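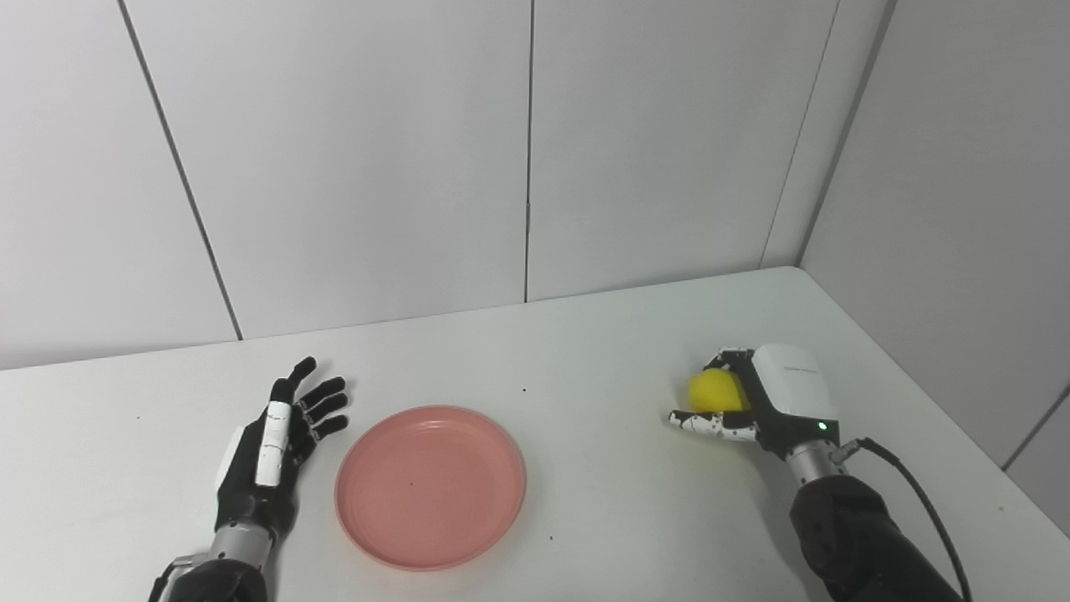
参观 Zanstead 餐具工厂开放日

作者:Piret Tamošiūnaitė

我学中文已经八年了,可是用中文写参观记录还是第一次。如果有用词不对的地方,请读者原谅。

一月的时候,住在 Irkell 的朋友寄给我一张开放日的通知。Zanstead 是一家做塑料餐具的工厂,平时不接待客人,一年只开一次门。我对餐具一直很有兴趣,家里的盘子比书还多,所以我马上报了名。报名不要钱,但是要写清楚鞋的尺码,因为进车间要换他们的鞋。

从 Lomell 坐火车到 Irkell,然后换114路公共汽车,在终点站下车。下车以后没有路牌,我跟着一家带孩子的人走,走对了。工厂的大门在河的另一边,要过一座很窄的桥。我到的时候是上午九点半,门口已经有人排队。早到的客人可以在门卫室喝热茶,茶里放了很多姜,我喝了两杯。

我们这一组的讲解员是一位在厂里工作了30年的女士。她说话很快,好在她每到一个地方都会等大家走近了再开始讲。第一站是原料仓库。原料是很小的颗粒,装在大袋子里,摸起来像没有煮过的米。她让我们把手伸进一个打开的袋子里,孩子们都不愿意把手拿出来。颜色是另外加进去的,颜色的颗粒单独放在一个柜子里,每个抽屉上有一个号码,没有写颜色的名字。我问她为什么不写名字,她说同一个颜色,每个人叫的名字都不一样,写了反而容易拿错。

第二站是成型车间。里面声音很大,我们都戴了耳罩,所以她讲的内容我只听懂一部分。我记得的是:盘子的边做得高一点还是低一点,在模具里就决定了,后面不能再改。模具很重,换一次要两个人一起做。车间里有一股热塑料的味道,不难闻,但是一直留在我的围巾上,到晚上还有。

我比较喜欢的是安静的部分。车间后面有一条走廊,走廊尽头是看样品的房间。房间里摆着白色的桌子,墙上装的是大块的浅色墙板,一块接一块,中间有深色的细缝。讲解员说,看颜色的时候周围要干净,墙和桌子都不应该有自己的颜色,要不然眼睛会被骗。我以前买盘子都是在商店的黄灯下面看,回到家常常觉得颜色不对,现在我明白是什么道理了。

这里看的样品是一种浅的圆盘,边缘稍微高起来。颜色介于粉红和橙红之间,中文好像叫“三文鱼粉”,也有人说“珊瑚粉”,我查了词典,两个词都有,我不知道哪一个更常用。盘子上没有花纹,只在边的里面有一圈,颜色和别的地方差一点点,不注意就看不见。我觉得没有花纹很好。我家里有花纹的盘子,吃完饭以后总是觉得还没有吃干净。

和盘子一起用的还有一个黄色的柠檬。我原来以为只是为了好看,讲解员说,盘子单独看的时候,每个人都说好看,放一样东西在旁边,意见就不一样了。黄色和这种粉色在一起,盘子显得更暖。我们组里有一位先生说像夏天的冰淇淋店,他的太太说像医院,两个人为这个问题说了很长时间。

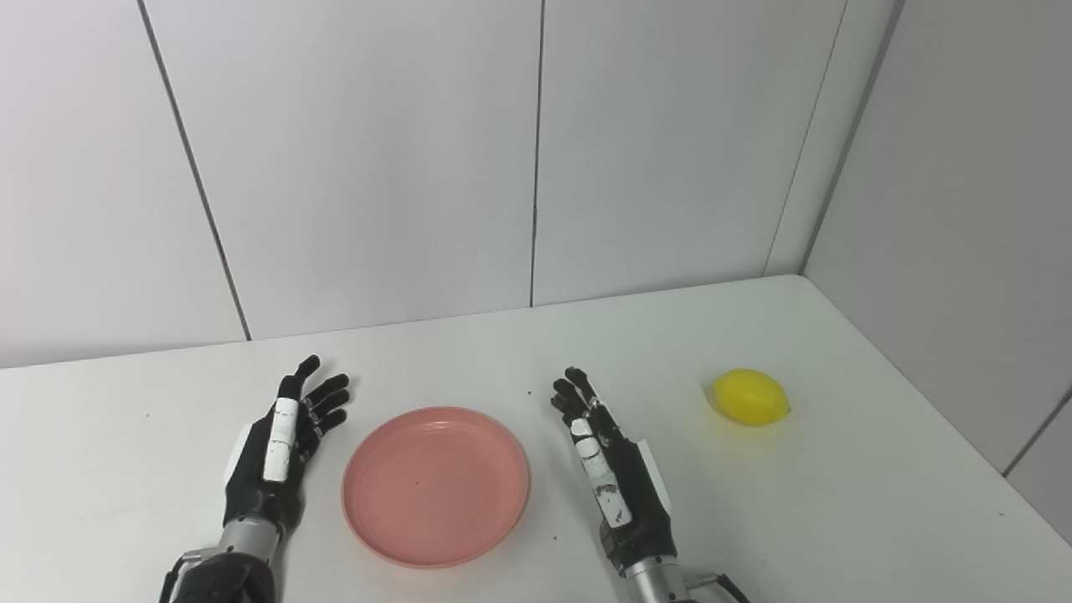 样品房间里的圆盘和柠檬

讲解员还让我们比较这个盘子和一个旧的款式。旧款叫 Strömberg,是用一位老模具师傅的姓起的名字,边比较直,也比较高。她说旧款装汤水多的菜比较好,新的这一款适合放点心、水果、切好的面包。我两种都拿在手里试了。旧款的边会碰到手指,时间长了不舒服;新款拿起来轻松,可是我有点担心,如果放有汁的东西,走路的时候会洒。我把这个担心说了,她在本子上写了下来。不知道有没有用,但是她写得很认真。

新款还没有名字。出口的地方放了一个盒子,客人可以写一个名字放进去。我写的是“早饭”。后来我想,中文里叫“早饭”的盘子,大概没有人愿意晚上用,所以有点后悔。

下午一点我们在食堂吃饭。每个人一份豆子汤、一块黑面包和一份土豆沙拉。让我高兴的是,食堂用的就是自己工厂的餐具,各种颜色混在一起,有一些已经用得很旧,表面都是刀的印子。我坐的那张桌子上,绿色的盘子下面垫着一个蓝色的,看起来没有人在意颜色配不配。看过样品房间以后再看食堂,我觉得很有意思。

吃完饭可以去小商店。商店里卖的是有小毛病的产品,价格便宜很多。所谓毛病,常常是边上有一个小点,或者颜色比标准浅一些,我自己看不出来。我买了几个浅灰色的小碗和一个带盖子的盒子。盒子的盖子第一次很难打开,店员教我先按中间,再拉边上。粉色的新款商店里还没有,店员说要等到春天以后,她也不能保证是哪个月。

有几件事情写给以后想去的人:

车间里冷热差别很大,仓库很冷,成型的地方很热,衣服最好能方便穿脱。

车间不可以拍照,样品房间可以。

带小孩的家庭可以选下午的组,走得比较慢,在仓库停的时间也比较长。

回程的公共汽车一小时只有一班,我差一点没有赶上。桥那边的面包店可以等车,有凳子,苹果卷很甜。

讲解是用当地话讲的,没有翻译。如果听不懂,可以向门口要一张写好的说明,只有两页,字很小,但是重要的词都在上面。我把这两页带回家了,贴在厨房的柜子门里面,打算把专门的词一个一个翻译成中文。“飞边”这个词我已经学会了,意思是塑料从模具的缝里多出来的那一点,要用小刀修掉。“缩痕”我还不太有把握,如果有读者在这个行业工作,请写信告诉我应该怎么解释。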